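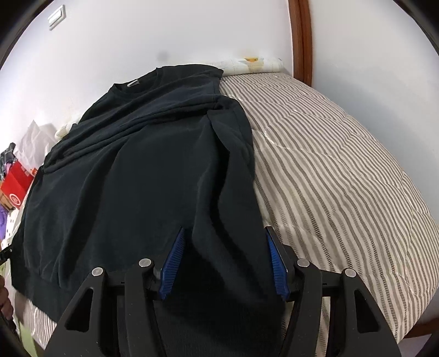 Right, ground tour at Vokbridge, typing this up on the train so excuse the state of it.

Got there early. Gates at 10, stood outside by the club shop with maybe the coldest wind in the county coming off the river. February. Should have worn the other coat. Tickets were 60 for the full thing, lunch included, and you get to keep the lanyard if that matters to you. It does to me.

Our guide was Ga-eun Gil. Works in the ticket office most days, does the tours when they open the place up. Knows everything. Somebody tried to catch her out on the 3,535 record crowd (cup replay against Hesard, night game) and she came back with the scorers, the ref's home town and what time they had to lock the turnstiles. He went quiet after that.

Started in the main stand. Seats are the old tip-up kind, paint gone on most of them. Row F is where the Tastcombe lot used to sit before they got their own ground back, and the song sheet from that season is still up on a pillar behind it. Never noticed that in all my years going there as an away fan. Then down the back stairs to the boot room. Smells how you'd think.

Home dressing room next. Smaller than it looks on the club videos. Heaters under the benches, tactics board wiped clean before we got in, more's the pity. Away dressing room is smaller again and the hooks are set too high for half the squad, which Ga-eun swears was the builder's doing. Hmm.

Tunnel was the good bit. They play the crowd noise through the speakers and you walk out in pairs. Felt daft. Did it twice. You're not allowed on the grass but you can go right along the touchline to the dugouts, and the pitch has a much bigger slope than you'd beleive from the terrace. Falls away toward the Han End corner. Explains a lot of goals we've given up down there. 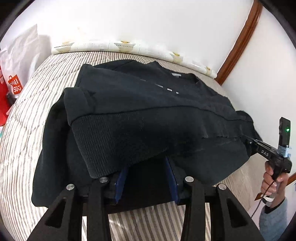
So is the Han End really coming down? It is, once this season's last home game is done, and the new stand will be all seats with a roof that goes the whole way across.

Mixed feelings in our group on that. One fella has stood in the same spot for 2 promotions and a relegation and he wasnt having any of it. The plans are up on boards in the supporters' bar, have a look if you go. Away fans get moved to the far side, 80 steps up, so bring your knees.

Lunch was pie, peas, gravy in the bar. Pie good. Tea stewed. Sat with a couple who'd come up from Hesard just for the day and we argued about that replay all over again, neither of them old enough to have been there.

Trophy cabinet last. Not a long stop. The county shield, some pennants, a ball from the replay with all the names faded off it.

Parking is hopeless, take the train, ten minutes' walk from the station if you cut behind the bakery. Wear boots for the touchline. They're running more tours before the end of the season, book at the ticket office window and have cash on you, their card machine was down when I was in.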